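Mosance Cell Set-Up Guide
Part 4. Gripper checks and approach to flat workpieces

4.1 Scope

This part covers the checks to be made before a Furis two-finger gripper is allowed to close on a flat workpiece. It applies to all Mosance cells with a wrist camera. Mounting of the arm is covered in Part 2 and wiring in Part 3. Where a site rule is stricter than this guide, follow the site rule.

Revision 2023-03-05 replaces the January issue. Steps 3 and 7 of section 4.3 have changed.

4.2 Before you start

1. Put the controller in manual reduced-speed mode.
2. Confirm that the enabling switch on the pendant stops the arm in both the released and the fully squeezed positions.
3. Remove tools, spare fasteners and packing from the reach of the arm.
4. Load the Pidetti fingertip profile. The profile number shown on the pendant must be 458.
5. Record the operator code and the gripper serial number on the cell sheet.

CAUTION: Keep hands out of the gap between the fingers whenever drive power is on. The hold-to-run setting does not limit closing force.

4.3 Fingertip inspection and first approach

1. Open the fingers fully and switch off drive power.
2. Examine the inner face and tip of each finger. Surface scuffs and dust are acceptable. A crack, a loose insert or a missing piece of tip is not.
3. Wipe both inner faces with a dry, lint-free cloth. Do not use solvent on coated fingers.
4. Restore drive power and jog the arm to the approach point at a speed of no more than 15 mm/s.
5. Stop short of the workpiece and check the wrist camera view. Both fingertips and the near part of the workpiece must be visible.

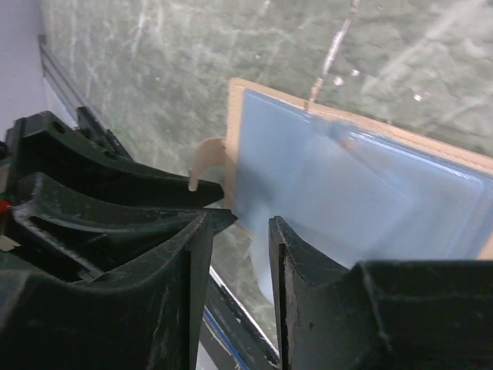 Page 131

6. Look for anything that projects past the outline of the workpiece. A curved hook or similar projection next to a fingertip can be caught during closing even when the main body is well clear.
7. If a projection lies within the closing path, back the arm off along the approach line and choose a new grip point. Do not rotate the wrist to clear it.
8. Check the image for blur. Smeared edges on the workpiece are cause to hold the arm still and take a new view before any position is taught.
9. Save the approach point only when steps 5 through 8 have been met in the same view.

NOTE: Glossy and translucent plastic gives highlights that move with the camera. Do not use a highlight as a reference edge. On a blue panel with a tan border, teach to the outer edge of the border.

NOTE: A surface with a strong vein or marble pattern can produce false edges. Set the Hermans edge filter to Patterned and repeat the view. If the filter still reports edges outside the workpiece, lower the gain one level at a time – never more than three levels in total.

4.4 Clearance view

The clearance view is taken from farther back than the approach view and is used to confirm what else stands in the working area.

1. Raise the arm along the approach line until the whole upper part of the workpiece and the area beyond it can be seen between the fingers.
2. Identify every fixed object in the view, including cabinets, frames and equipment that rests on the floor. Each one must appear in the cell layout as a keep-out zone.
3. Check cables at the edges of the view. A cable or wire that hangs toward a finger must be compared with the routing limits in Part 3 before the arm is moved again.
4. Note the angle of the workpiece. A tilted piece is allowed, provided the taught grip frame is turned to match. 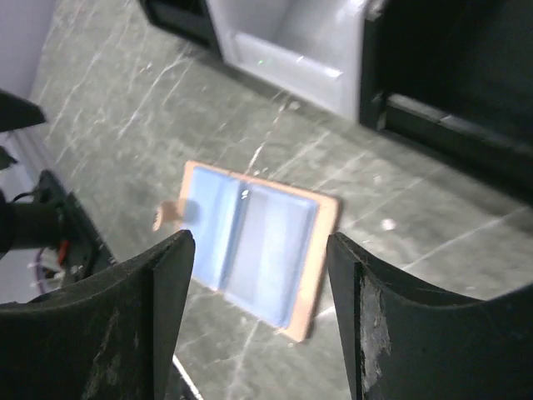

Cell Safety and Clearances

5. Run the path once with the fingers open and the enabling switch held. Release the switch at once if a finger, cable or mount comes near a keep-out zone.
6. Store the clearance view with the cell sheet. If the log shows code 738, the view was not saved and must be taken again.

CAUTION: An indicator light on nearby equipment does not show the state of the arm. Use only the pendant and the stack light to decide whether drive power is off.

4.5 Repeat checks

Repeat section 4.3 after any finger change, and section 4.4 after any object in the cell is added or moved. Both sections must be repeated after a collision stop, even if no damage is found.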